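Surface Wear on Shared Work Tables: Term Project Report

Group members: Viera Bednárik, Jhonatan Cuadros, Fredy Villanueva
Supervisor: Efraín Valderrama

1. Background

The study room on the second floor has been furnished with light wooden tables for several years. Students eat at them, draw on them and drag laptops across them, and the tops are wiped down every evening. Our group wanted to know which parts of a table top wear first and whether the finish makes a difference. The topic came from Fredy, who had helped refinish a kitchen table at home and had trouble getting an even result near the edges.

2. Method

We kept a log for each table through February. Every entry had a table letter, a zone (edge, corner or middle), a short note on the mark and the name of whoever found it. At the end of the month we had 134 entries. Stains that came off with a damp cloth were logged separately and are left out of the results.

For the finish test we cut small boards from one plank and treated them with two products, an oil sold as Skirico and a water-based varnish sold as Pendeta. Each board was wiped 200 times with the same cloth and the same amount of dish soap. We then looked at the boards next to a window in the morning, under a desk lamp in the afternoon, and wrote down any change in color or shine.
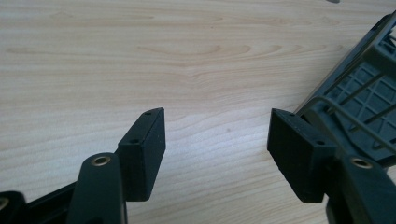 Grain was the hardest thing to deal with in the log. A short scratch that follows the grain is easy to miss, and two of us often disagreed on whether a line was damage or just wood. On a pale top like this one, with flowing tan and honey lines and oval figures toward the middle, we had to agree on a rule. A line was logged as a scratch only if a fingernail caught on it. Glare was another problem - a faint sheen is enough to hide a shallow mark, so we checked each zone from two sides.

3. Results

Most of the logged marks were along the front edges, where people rest their forearms and bags. Corners came second. The middle zones had few scratches but most of the rings left by cups.

In the finish test the oiled boards lost their shine first. The varnished boards kept theirs, but two of them turned cloudy at the end grain. We had only 5 boards per finish, so we do not want to claim much from this.

4. Problems

We changed the fingernail rule in the second week, and the entries from the first week had to be checked again. Jhonatan did most of this. Three entries could not be matched to any mark and were dropped before the final total.

5. Further work

A longer test with more boards would be useful, and so would a second type of wood. The unused boards are in the cabinet with the log sheets.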